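Tischdecke Paklow, kariert in Blau, Hellblau und Weiß

Endlich wieder eine Decke, die auch auf einem niedrigen Tisch gut aussieht! Die Paklow haben wir im März ins Sortiment geholt und seitdem liegt sie bei uns selbst in mehreren Zimmern. Das Karo mischt Blau, Hellblau und Weiß, dazwischen sitzen kräftige türkise Felder, und gerade die machen so viel Freude, wenn Licht darauf fällt. Neben rosa Bettwäsche, auf dunklem Boden, zwischen lauter Alltagssachen: Das Muster hält mit.

Gewebt wird sie bei Damoven, gesäumt in Jimunden. Frisch aus dem Päckchen zeigt sie deutliche Legefalten. Wer sie glatt mag, bügelt sie leicht feucht von links (mittlere Stufe reicht völlig), wer es lockerer hat, legt sie einfach auf und lässt die Vorderkante im Bogen hängen. Darunter bleibt noch Platz für Kisten und Kram.

Artikelnummer: 101
Größen: 2 (Beistelltisch, Esstisch)
Pflege: Maschinenwäsche, nicht in den Trockner
Ausgewählt von: Najwa Najjar

Paklow im Schlafzimmer, auf dem niedrigen Tisch neben dem Bett 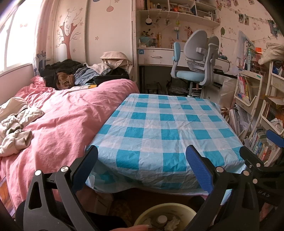

Passend dazu

Kissenhülle Lacroix, einfarbig in Türkis, mit verdecktem Reißverschluss. Sie nimmt den Ton der kräftigen Karos wunderbar auf!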